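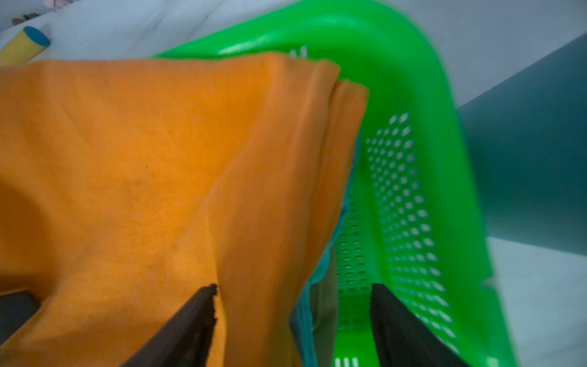
Doing the wash in a building with shared machines

May 12, 2022

I have lived in apartments without my own washer for most of my adult life. The current one is on the third floor of a building in Restbridge, and the laundry room is in the basement, at the far end of a hallway with a low pipe I have hit my head on more than once. There are 3 washers and two dryers for the whole building. One of the dryers takes two cycles to do anything, so in practice people wait for the other one.

When I moved in, the machines took quarters. Last August the management company switched to a card system made by Trilteo. You load money onto the card at a box on the wall, and the box takes bills only. It won't take a credit card and it won't give change. A wash is now $2.75 and a dry is $2.25, so a normal load costs five dollars. I used to do two loads a week. Now I do one large one and a small one every other week, and that has worked out fine.

I tried the laundromat on Nartey Street for a month to compare. The washers there are bigger and I could get everything done in one go, including the comforter. The big machines cost more, though, and by the time I counted the bus both ways I was spending more than I did at home. It also took most of a morning. I still go there for the comforter and the bath mats, because the basement washers go off balance with anything heavy and stop with the drum full of water.

A few things I have settled on after a couple of years of this.

I go down early, before seven if I can. After nine the washers are taken until lunch. Evenings are unpredictable.

I set a timer on my phone for two minutes less than the cycle. The display on the middle washer lies. It says 28 minutes and takes 34, so for that one I add a bit. If you leave clothes sitting in a finished machine, someone will take them out and put them on top of the dryer. I used to mind this and now I do it too, after waiting ten minutes.

I use less detergent than the cap says. The lines inside the cap are hard to see anyway. I buy the Cuner powder in the plain box, one spoonful for a regular load, and I have not noticed any difference except that the towels are less stiff.

I stopped sorting by color years ago. Everything goes in cold. The exceptions are new jeans and anything red, which get washed alone the first time. I sort by weight instead, so shirts and underwear in one load and towels and sweatshirts in the other. It makes the drying go faster, and with one good dryer that matters more to me than the colors do.

About half of what I own never sees the dryer. I have a folding rack that fits in the bathtub and a rod over the tub for shirts on hangers. In winter, with the radiator on, things are dry by the next morning. In summer it takes longer, and I put a small fan in the doorway. The bathroom is not usable for a shower during this time, which takes some planning — I have gotten it wrong and had to move a full rack of wet socks into the kitchen.

The building sent around a notice last week saying the slow dryer will be replaced. The one before that said the same thing. I have $13 left on the card and I am not adding more until I find out if the new machine uses the same system.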